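Fabric Bag Packers and Table Hands -- Galgate Studio, Nirnevville

Part-time, paid by the hour
Starting in September
Two openings

Metwally Goods makes and repairs small cloth bags: drawstring pouches, shoe bags, laundry sacks, produce bags, and the plain pouches that other shops put their own goods in. We moved into the Galgate building in Nirnevville, which was put up in 1933 as a glove warehouse, and most of our work is now done on the second floor. We are looking for two people to join the table crew for the fall and winter orders.

The work is handling fabric. Bags come up from sewing in bins and have to be laid flat, checked, smoothed, closed, folded, and packed. A normal order is 200 bags. The largest order we take on is 2000, and we have one of those booked for the fall with a customer called Fimton, who want every bag folded the same way with the cord tucked in.

What the work is like

You will be at a table for most of the shift. Each table has a pale, smooth top on it so that lint, loose thread, and marks on the cloth are easy to see. Tops are wiped down at the start of the shift and again after the break. If a mark won't come off, tell the lead and keep the bags to the other end.

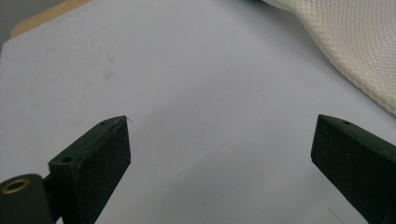

Pale work surface with wood along one side and cream mesh fabric at the corner.

Most of what we handle is cotton in natural colors. We also do a fair amount of mesh and waffle-type knit, and this takes more care than people expect. Knits stretch if you pull them by one corner. They need to be lifted with both hands and let down slowly, then patted flat. Plain woven cotton is easier to lay out but holds a crease, so it has to be smoothed before it is folded.

A shift goes like this:

8:00 a.m. -- Wipe tables, bring up bins, read the order sheet.
8:15 a.m. -- Checking and flattening.
10:15 a.m. -- Break, 15 minutes.
10:30 a.m. -- Folding and packing.
12:30 p.m. -- Lunch, 30 minutes, unpaid.
1:00 p.m. -- Packing, labels, cleanup.
3:00 p.m. -- Finish.

There is also a short shift, 8:00 a.m. to 12:30 p.m., for one of the two openings. Say in your application which one you want. If you could do either, say that too.

Duties

Lay each bag flat with the opening facing away from you and the seams square.

Check both faces for stains, pulled threads, and skipped stitches. Turn the bag over by the bottom edge. Don't drag it across the table.

Check the drawstring. It should run freely and have both ends finished. An end that has slipped back into the channel goes in the repair bin, even if you think you can fish it out. The repair person has the right tool and does it in a few seconds.

Check any hardware. Some bags have a clasp or a ring, and these need to sit clear of the fabric when the bag is folded or they leave a dent.
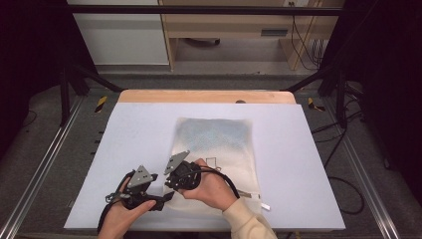
Fold according to the order sheet. There are several folds in use and you will be taught all of them in your first week. The one that gives new people trouble is the flat third, where the cord has to end up inside and the printed side, if there is one, has to end up on top. It gets easier with practice and we don't time anyone on it for the first two weeks.

Pack in the carton size listed. Cartons are closed by the lead after a spot check.

Keep your own area clear. Thread clippings go in the tin and cardboard goes in the rack by the freight elevator. Drinks stay on the shelf by the door -- we have lost whole bundles to coffee.

What we are looking for

Steady hands and decent close-up eyesight, with or without glasses.

Patience with repeated tasks. You may be on the same bag for three or four shifts in a row.

The ability to lift a full carton, which weighs up to 17 pounds, to waist height. There is a cart for moving them any distance.

Enough English to read an order sheet and write a short note for the next shift. Other languages are welcome and several are spoken on the floor.

You don't need to know how to sew. Past work in a laundry, a stockroom, a tailor's shop, or a kitchen is useful, and so is having folded a lot of clothes at home. We have hired people with no work history and will do so again.

Clothing

Wear something comfortable with sleeves that stay put or can be pushed up. Closed shoes are required. Please leave bracelets and rings with raised stones at home, as they catch on the knits. The second floor is cool in the morning and warms up by noon, so most people bring a layer they can take off.

Pay and terms

Pay is by the hour and the same rate applies to both openings. The rate is on the sheet posted at the front desk and will be sent to anyone who asks. You are paid every two weeks, and training hours are paid in full. These positions run through the end of winter. Two of our current table crew began on seasonal terms and stayed on, but we can't promise that to anyone at this stage.

Getting here

The Galgate building is a short walk from the Nirnevville bus depot. Use the side entrance; the front doors belong to the tile showroom. There is bike parking in the yard and a small lot that fills up early. The freight elevator can be used by anyone who has difficulty with stairs. Let us know ahead of time and someone will meet you at the door.

How to apply

Write to Nazareno Longo, table lead, care of Metwally Goods, Galgate, Nirnevville, or leave a note at the front desk between 9:00 a.m. and 2:30 p.m. A resume is fine but a few lines will do. Please include:

Your name and the best way to reach you
Which shift you would like
When you could start
Any work you have done with fabric or packing, paid or unpaid

We will ask people to come in for one paid trial hour at the table. You will be given a stack of drawstring bags to check and fold, with someone next to you to answer questions. We look at how you handle the cloth and whether you ask when something is unclear. Speed doesn't come into it.

Everyone who applies will get an answer, including those we don't invite in. If you applied last year, you are welcome to apply again, and there is no need to send the same details twice -- put "on file" after your name and tell us about anything that has changed.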